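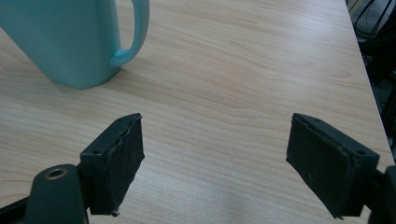
Kitchen stuff from the Drillham place, part two! I've been sorting through what we kept after the move from Flendville, which came to 21 boxes (I had guessed fewer, ha). The teal mug is my everyday one – plastic, light as anything, with a big loop of a handle I can grab half asleep. I love that soft color next to the pale table, and all those wavy lines in the wood grain.

The plates and the good glasses go up in October, once I've dug them out of the hall closet. If you missed the first batch, that was the pantry shelves and my spice drawer – 51 jars, and yes, I use most of them.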